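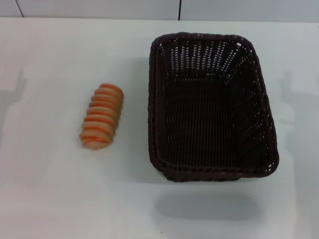
Buying your first robot arm for handling and packing: your questions

Most of the people who write to us run a small bakery, a college workshop or a packing room with more orders than hands, and they nearly all begin with the same worry, which is that they will spend the money and then find they bought the wrong thing. We do understand! We have gathered the questions that come up most and answered them as plainly as we can. Yatziri Huerta looks after the planning side and Aníbal Cuervo the technical side, so if an answer wanders off into cable lengths you will know who wrote it.

Last looked over: October 2021

Where should I start, with the arm or with the job?

With the job, please. Write down one thing you would like done, in one sentence, as you would say it to a new starter. "Pick up the roll and put it in the basket" is a perfectly good sentence. "Help out with packing" is a lovely thought, but we can't price it. Once you have the sentence we can talk about reach, weight and how gentle the fingers need to be, and quite often the answer is a smaller arm than the one you had your eye on.

Do I need the real product to try things out?

For the first few weeks, no. A stand-in of the same sort of size will tell you a great deal about reach and layout, and it won't go stale over a long weekend. Do bring in the real thing before you sign for a gripper, though. Bread in particular squashes, sheds crumbs and comes out of the oven a slightly different shape every time, and a pair of fingers that manages one roll nicely may leave dents in the next.

What does the quote leave out?

Ah, the big one. The arm is the line everybody looks at, and then come the gripper, the cameras, the mounting, the table, the lights, the safety assessment, the training days and the carriage. Ask for every one of those as its own line, even where the seller says it is included, and ask what happens to the price if you take it away. Our planning sheet, which we call Hulen (after the room it was first pinned up in), has a row for each of them and a column for who has promised to pay. You are welcome to a copy.

How much should I put aside for the table and the work area?

More than you think, I'm afraid, because it tends to be left until the arm has arrived and is sitting in its crate. You want a top that doesn't wobble, wipes clean and has plenty of clear space around the things being moved. A matt finish is worth asking for, as a shiny one throws the lights straight back at the cameras. Plain and pale suits dark baskets and trays very well. If your goods are pale too, ask for an offcut of the surface and stand a few of them on it before you order the whole top.

Should I pay extra for a camera at the wrist?

If you are picking up small or awkward things, I would say yes. A camera higher up sees the whole table and is good for finding where things are, while one at the wrist goes in close with the gripper and can help with the last little bit of the reach.
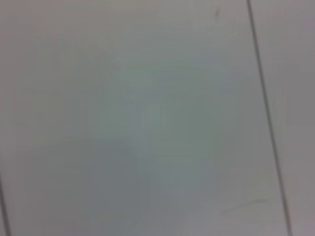
What you must ask the seller is how near that wrist camera can get before everything goes soft. Some have a fixed focus, and close up against a plain surface they have very little to go on. Ask to see the live view from both cameras during the demonstration, side by side, and ask for it at the height you will be working at. Check as well whether a replacement is kept in stock and whether your own people can fit one, because a camera out on the wrist is going to get knocked sooner or later.

Which makes do you deal with?

We plan mostly around the Brurkus arm and the Fluvetti gripper, as those are the two we know inside out, and we have a Bang controller on the bench for people who want to try writing their own routines. We are quite happy to look over a quote for something else. Send the whole quote, small print and all.

How many trial runs should I ask for before I pay the balance?

We ask for 200, on your goods, on your table, with your own staff standing by. It sounds a lot until you have watched an arm do a beautiful job all through a sales visit and then sulk for the rest of the week. Agree beforehand, in writing, what counts as a good run. Does a roll that lands on the rim and tips in count? Decide that before anyone has a result to argue over.

Is it better to lease?

It can be, especially if your work changes with the seasons. Look hard at the length of the term (12 months is a comfortable first one) and at who pays for wear to the gripper fingers, which is where leases differ most.

How long is one of your planning visits, and what should I have ready?

Allow two hours. Have your one sentence, a few of the items you want moved, the basket or box they go into, and a tape measure. If you can clear the spot where the table will stand, so much the better, and a cup of tea is always gratefully received.

Can I ring before I have decided anything?

Please do. Ask for Yatziri, and have a pencil handy, as she will give you homework.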